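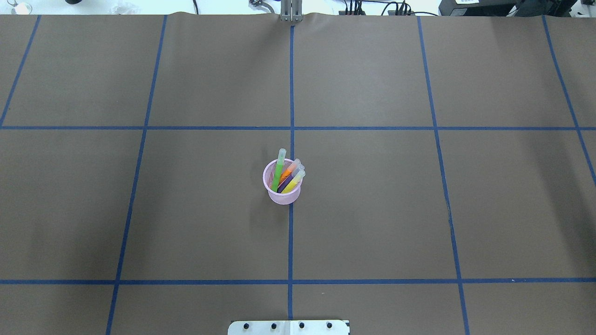
How do we know what is inside the Earth?

The deepest hole anyone has drilled goes down a little more than seven miles. The center of the Earth is almost 4,000 miles away. So how can scientists say what is down there? A lot of what they know comes from earthquakes.

Waves in the ground

When rock breaks and slips deep underground, it shakes the rock next to it. The shaking spreads out in all directions as waves. A machine called a seismometer feels the waves and records them as a wiggly line.

Two kinds of wave travel through the inside of the Earth.

P waves push and pull the rock, like a squeeze moving along a spring toy. They are the fastest and arrive first. They can pass through solids and liquids.

S waves shake the rock from side to side or up and down, like a wiggle in a rope. They are slower, and they cannot pass through a liquid.

A missing wave

After a large earthquake, seismometers on the far side of the world pick up P waves, but the S waves that should have come straight through are missing. Something liquid must be in the way. This is how scientists learned that the outer part of the Earth's core is melted metal, mostly iron. Inside it is a solid ball of metal called the inner core.

Listening at Aranda

Florencio Calvo looks after the seismometer at the Aranda station. It sits in a small room cut into the rock, away from roads, and it runs day and night. Even so, it picks up trucks, strong wind and cows.

One Monday in March the line began to jump just before breakfast. The P waves from an earthquake 300 miles away had arrived. The S waves came less than a minute later. That gap told Florencio how far away the earthquake was, but it did not tell him the direction. For that he needed the times from two more stations, Posico and Fakia. With three distances, you can draw three circles on a map. The earthquake happened close to the place where all three circles meet.

Words to know

Core: the metal center of the Earth.
Mantle: the thick layer of hot rock around the core.
Crust: the thin, rocky outside layer we live on.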